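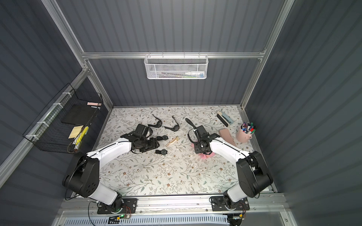

## 3. Planner and arm coordination

The coordination layer, called Stanari in the repository, sits between the task script and the two joint controllers. It was written by Darius Ciobanu and Kulsoom Dhanial. The perception node was ported from the Dremo codebase by Teodor Nedelcu, and Tamara Tudose wrote the logging tools. Supervision was by Brândușa Preda.

### 3.1 Problem

Both arms are mounted on the same front rail and their workspaces overlap in the middle of the table. The first version of the software planned each arm separately and treated the other as a static obstacle, frozen at the pose it held when planning began. This is safe only while the other arm stays still. When both moved, the plan was out of date before it had been carried out, and the collision monitor stopped the run.

Cloth makes the problem worse. A gripped cloth has no fixed shape, so the collision model of the arm carrying it is wrong by an unknown amount. We represent it as a capsule hanging from the gripper, with its length taken from the last segmentation mask. The capsule is wider than it needs to be, and some valid paths are rejected for that reason.

### 3.2 Shared zone lock

Version two divides the table into three zones: left, right and shared. An arm must hold a lock before any part of its planned path enters the shared zone. The lock is released once the wrist and the carried capsule have both left it.

Handover is the exception. Both grippers have to be in the shared zone at the same time, so the script requests a joint lock and the two arms are planned as a single system. Planning time goes up sharply with the larger joint space, and we cap it at 30 seconds. If no path is found the request fails, and both arms return to their last safe pose. 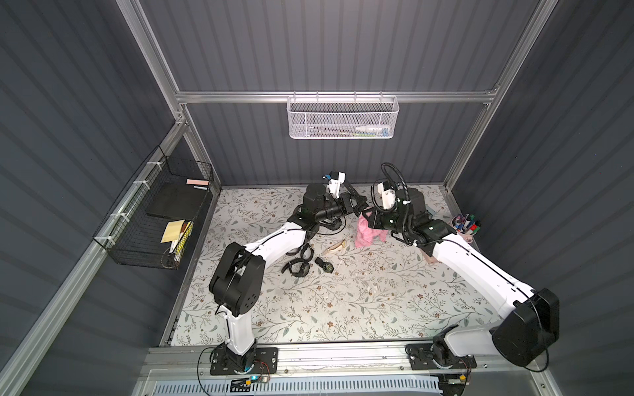 The joint planner samples the approach of the receiving gripper on a cone around the direction of the giving one. Narrowing the cone reduced planning time but raised the number of failures close to the joint limits. The current half-angle was set by hand and should be treated as provisional.

### 3.3 Perception

Segmentation runs on colour and depth together. The pink cloth separates well from the printed table surface. Dark, thin items do not: two watch straps lying near each other are often merged into one mask, and the grasp point then falls in the gap between them. Kulsoom added a check that rejects any grasp whose centre has no depth support. It removes most of these cases at the cost of a second inference pass.

The leaf pattern on the surface gave false detections with the original Dremo thresholds. Raising the minimum height above the table plane fixed this for most objects but also hid very flat ones. We kept the higher threshold.

### 3.4 Results

We logged 139 handover attempts in March with the final version of the lock. Of these, 97 completed without a stop or a retry. The remaining attempts were grouped by the first error written to the log:

- planner timeout in the joint space
- grasp rejected by the depth check
- collision monitor stop
- cloth lost between release and confirmation

Planner timeout was the most common. The last group was small but hard to diagnose – the gripper current drops in the same way whether the cloth has been passed on or has slipped.

The regression suite has 1026 simulated start states, replayed from recorded joint positions. It runs overnight on the Haruna server and checks only the planner and the locks. Cloth is not simulated, so a clean overnight result says nothing about the grasp.

### 3.5 Known faults

The lock manager does not recover if a controller process dies while holding the shared zone. The lock has to be cleared from the command line with `stanari unlock --force`, and both arms must be homed afterwards. A timeout was tried and removed, as it could release the zone with an arm still inside it.

Log timestamps come from two clocks. Tamara's merge script corrects the offset at start-up only, and long sessions drift. The Grellonitz log format has a field for a common clock which we do not yet fill in.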